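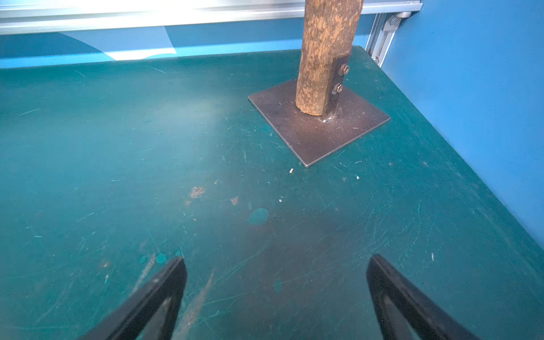 Idinau Path Names

A list of what people call the footpaths, steps, alleys and shortcuts of Idinau, as opposed to what the signs call them, where there are signs.

Status: usable. Version 5. Versions 1 to 4 are still in the archive folder and should be left there in peace.

What you get

One table, paths.csv, with about 2,000 rows. Each row is one name for one path, as given by one person. A path with six names has six rows. A path with six names and two people who agree on one of them has seven rows, and yes, this has caused trouble for everyone who ever opened the file in a spreadsheet and pressed the button for removing duplicates. Please don't press it.

There is also a second table, places.csv, which gives the start and end of each path in words ("behind the chapel, by the second gate"). Coordinates were tried in version 2. They put the Goose Steps in the lake.

Columns in paths.csv

path_id: a number. It means nothing. Gaps in the numbering are paths that turned out to be somebody's drive.

name: as spelled by the person who gave it, or as spelled by whoever was taking notes if the person declined to spell it.

name_tidy: the same with spelling made regular. Arnout Van Leeuwen did these and his rules are in tidy.txt. He does not believe in apostrophes.

decade: when the speaker first remembers hearing the name. Often blank. "Always" has been entered as blank.

side: upper or lower, for which half of the village the speaker grew up in. This matters more than you'd think and a good deal more than it should.

rude: yes or no. See below.

note: anything else. Some of these are long. Row 13 is a complete account of a wedding.

How it was collected

Josefien Dijkstra and Willy Dijkstra (not related, and tired of saying so) went door to door over several Septembers with a printed map and a pencil. Each speaker drew their usual routes and gave the names they used for them. A name went in if one person said it with a straight face. We gave up on asking for two witnesses when it became clear that couples were conferring in the kitchen.

The older names come from the Brouwer notebooks, which are a shopkeeper's delivery books and mostly record who was owed how much lamp oil. Ans Van Dijk read all 8 of them and pulled out every direction given to the delivery boy. "Up past the wet wall" appears so often that we have treated it as a name.

Things that will catch you out

Three different paths are called Short Cut. The longest of them is considerably longer than the road.

Wollo is a path in the upper village and a bench in the lower one. If the side column is blank, you can't tell which is meant. Neither could the speakers, in a few cases, once we started asking.

The Zikero Stairs have no stairs. They may have had stairs. Please do not write to tell us they had stairs unless you have a drawing.

Names given by children under ten were kept in a separate file until version 4, when they were merged in. This is why Dragon Bum is on the list, and why it has more speakers than the official name of the same lane.

The rude column was filled in by Pentti Sjöberg, who moved here as an adult and was thought to be neutral. He marked 13 names as rude. The upper village says this is too many and the lower village has offered more.

What it isn't good for

Finding your way. Several of the paths have been fenced, ploughed or built over, and there is no column for this. Nor does a name in the list mean there's a right to walk there, whatever was said in the pub with the printout on the table.

It's also a poor guide to how old a name is. People remember when they were told something, and they were mostly told it by an older cousin who was making it up.

Known errors

Rows for the mill lane have upper and lower swapped. Fixed in places.csv, not yet in paths.csv.

"Crow" and "Crown" were confused by the note-taker throughout one wet afternoon. If a name contains either, check the note.

Path 5 is in twice under different numbers, so it is also path 508. We found this out while proving that there were no doubles.

Using it

Do what you like with the tables. If you print the names on anything, leave the spelling in the name column as it is and say it came from Idinau Path Names. If you make a map, send us one, folded.

Corrections go to Willy, on paper, with the path number on the outside. Arguments about Goose Steps versus Geese Steps go to Arnout.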